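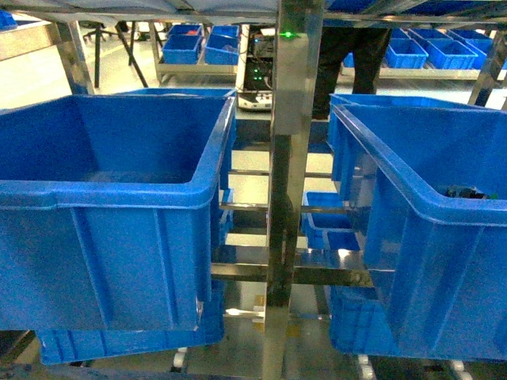

Chapter 3
Stock: what you hold and what it costs you

Before you start
You should have finished the chapter on cash flow. If you skipped it go back, the exercises at the end of this one lean on it.

In this chapter
What counts as stock. Buffer stock and reorder level. Reading a stock chart. Holding costs. Why a small firm runs short even when the shelves look full.

Key words
Stock, buffer stock, lead time, reorder level, stockout, holding cost, write-off.

3.1 A firm with too much of the wrong thing

Wumwood makes garden gates and sells them from a yard in Drikham. Busy in spring, slow by December. Two years ago the owners ordered 3338 hinges in one go, becuase the supplier, Jadel, took a bit off the price for a big order. Good deal on paper. The hinges filled a whole bay, the bank account went down, and by the summer customers wanted a wider gate that needed a different hinge.

Same month they ran out of latches. No latches, no finished gates. Gates stacked up in the yard, orders late, two shops went to Bondarchuk instead and stayed there.

So - plenty of stock and still a stockout. Keep this case in mind, we come back to it in every section.

3.2 What counts as stock

Three sorts. Raw materials and parts: timber, hinges, screws, paint. Work in progress: gates cut but not yet hung or painted. Finished goods: gates ready to go. All of it is money the firm has spent and not yet got back.

Vans and saws are not stock. Wumwood means to keep those and use them for years. A common slip in written answers, watch for it.

3.3 Buffer stock and the reorder level

Buffer stock is the amount a firm tries never to drop below. Wumwood now keeps 50 latches as its buffer. It uses 50 a week and Jadel takes 3 weeks to deliver. That wait is the lead time.

Reorder level = (use per week x lead time) + buffer stock
= (50 x 3) + 50
= 200

When the count falls to 200 somebody places the order. If all goes to plan the new latches arrive just as the old ones reach the buffer. If the lorry is a few days late the buffer covers it. Much later than a week and the firm is stuck again.

Note the units. Weekly use goes with lead time in weeks. Daily use with a lead time in weeks gives nonsense, and it happens alot.

Try it now
Work out the new reorder level if Jadel cuts its lead time to two weeks. Then say in a sentence or two what this does to the cash tied up in latches. Keep your working, you will need it for the chart in 3.4.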